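Contents | Previous chapter | Next chapter | Glossary | Index

Chapter 7
Budgeting for a Two-Arm Workcell

The purchase price of a robot arm is the figure most often quoted in a proposal and the least useful for planning. A bench cell also needs a mounting rail, grippers, cabling, a work surface, walls or guarding, and a stock of the objects to be handled. This chapter treats each as a separate budget line and assigns it a service life.

Section 7.1 deals with cells for small-item handling, such as stationery, packets and boxed goods. Two arms are mounted at the near edge of the table so that both grippers can reach a shared area at the center. The reach of each arm must be checked against the farthest storage position before an order is placed. An organizer at the back wall may lie outside the working range of an arm that covers the rest of the table without difficulty.

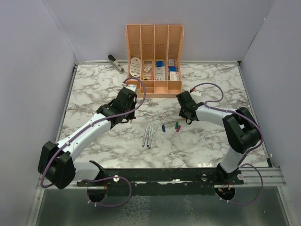 Wanda Wojcik objects that planners who start from reach tend to forget cable. In her costing of the Zamora cell, replacement cable sets were left out of the first request and had to be bought from the repair fund at 400 dollars a set. She recommends entering one spare set per arm at the time of purchase.

Her recommendation is adopted in Table 7.2. Cable that bends at the elbow and wrist is listed as a wear part, with a planned life of 19 months. Fixed wiring below the table is listed with the structure. Grippers are entered separately from arms, as the two are seldom replaced together.

Handled objects are consumables. Pens, caps and small cartons should be bought in quantity from a single batch, and the item numbers recorded. Exercise 4 asks the reader to prepare such a list for the Bornine cell.

Related sections
Leasing and Purchase Compared
Spare Parts: The Umar Schedule
Floor Space and Power

Drito Technical Texts | Contact | Copyright notice | Back to top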